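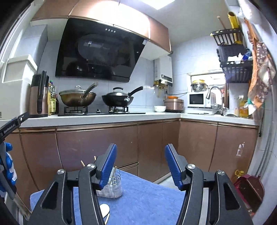 4. Kitchen – daily set-up and hand-back

Applies to the small L-shaped kitchens at Bavandale, all floors. Replaces the old sheet by Ishbel Sutherland. If your binder still has the pink pages, pull them out.

4.1 Before you cook

1. Lights on first. Ceiling light switch is outside the door, not inside. Yes, everybody looks inside.

2. Gas valve – lower cabinet, second door. Handle in line with the pipe = open. Across the pipe = closed. Don't force it. If it sticks call Calum Cruickshank, ext. 236.

3. Range hood on BEFORE the burners. Buttons are the three small round ones near the top of the black glass. Check which one does what. Start on low. High for frying.

4. Light the burner. Push, turn, hold a few seconds, let go. No flame after two tries – turn off, open the window, wait, try again.

CAUTION: Smell gas and nothing is lit? No switches, hood included. Close the valve, go out, call from the hallway.

4.2 Stove

5. Light pot with the glass lid goes on the left burner, black wok on the right. Left burner is the weaker one, good for soup and rice. Wok needs the bigger flame.

6. Handles angled back, away from the front edge. Check again after you stir, they drift.

7. Lids on when you walk away. The wok lid gets hot at the rim, use a cloth.

Note: glass lid does not go in cold water straight off the stove. We have replaced enough of them.

8. Bottles (oil, sauces) stay to the left of the stove next to the tall brown kettle or thermos. Not to the right, and never on the ledge behind. Wipe the bottoms or they stick to the counter.

Note: fill line inside the kettle. Stay under it. Descale once a month, packets are in the Galeo box on the top shelf.

4.3 Table

9. Blue cloth on, smooth it flat from the middle out. Glass tips over easy on a wrinkle.

10. Clear glass cup on the cloth, thin wooden sticks standing in it. Don't pack it tight, people should be able to take one without dragging out the rest. Refill bags hold 100, keep the open one closed with a clip.

11. Sticks that fell on the floor go in the trash. Not back in the cup. Same for split ones.

12. Nothing hot directly on the cloth. Trivets are in the drawer.

CAUTION: keep the cloth and anything paper on the table side. Don't carry the cloth over the stove to shake it out – do it at the window.

4.4 Hand-back

13. Burners off, then valve closed, then hood off. Leave the hood running five minutes after the last pan if you fried anything.

14. Wipe tiles behind the stove while they are still a bit warm. Warm water, drop of soap. No scouring powder, it dulls them.

15. Hood glass: soft cloth only, top to bottom, dry it after or it streaks. Bronze cabinet doors the same way, handels too.

16. Pot and wok washed, dried, back on thier burners with lids on.

17. Cloth with stains goes in the wash bag Tuesday morning before 9. Fresh one is on the shelf by the door.

18. Sign the card. Room number and time, readable please.

Missing parts (lids, burner caps, hood filters): order through Kirstin Lennox, form 2714. Write which side the burner cap is for, the Laing ones are not the same size.

Section 5, Refrigerator and trash, next page.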